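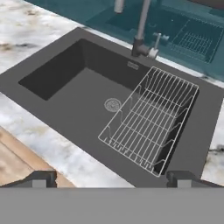 The sink task in the simulator, from the gripper's point of view.

Teaching by Remote: Questions We Get

Clesetness lets you steer a robot by hand controller while it records what you do. The recordings then go into training. Most of the mail we receive concerns the sink.

Do I need any experience?

No. Griet Vandenberghe held our record for clean runs for most of last year and had never touched a game controller before she started. People who play a lot of games tend to be fast and break things. The things are simulated, so we forgive them.

Why start in simulation?

Plates. We also get a reset button, which the kitchen at our Zelldale site does not have. Once you have 30 accepted runs in the simulator you can book time on the real arm.

What exactly am I supposed to do with the dish rack?

Take hold of it, lift it clear of the basin, set it on the counter and let go. Then back off a hand's width before you press Stop. A surprising number of people press Stop while still holding the rack, and the robot learns to hang on to it forever, like a guest with a good coat.

Where should I grab it?

A long outer rod is easiest. Line the fingers up on either side before you come down. If you go for the tines you will probably get one, and it will probably be the wrong one.

I bumped the faucet. Is my run ruined?

A light brush is fine. If you had to stop and back out, finish anyway and tick "Recovered." Those runs are useful, and Mieke Aerts, who reviews them, enjoys them more than she should.

The far side of the counter is teal and shiny and I keep looking at the wrong rack.

Yes. The one in the reflection cannot be picked up. Euan Ogilvie has tried on your behalf.

How slow is too slow?

A run times out at 88 seconds. Smooth and unhurried beats quick and twitchy, but if you pause to drink coffee, let go of the trigger first. Pauses get learned too. We had a version of the model that stopped halfway through every lift to think about things.

My hand moves left and the gripper moves somewhere else.

You have turned your body since you calibrated. Face the desk, hold both side buttons until the controller buzzes, and try again. If it still drifts, restart Nultcombe (the control program) and leave the headset alone while it loads.

How many runs do you have so far?

As of September 13, 2025, we have kept 572 out of 745 for this task. The rest were mostly drops, plus one long session in which somebody had the left and right fingers confused with the left and right hands.

Can I delete a bad run?

You can flag it. Only reviewers delete. Put a word or two in the notes box, please. "Bad" has been used.

Will there be other tasks?

Drawers open in October. Marijke Visser is writing the instructions and would like it known that they will be short.

Who do I write to?

Use the Help link in your account and include the run number.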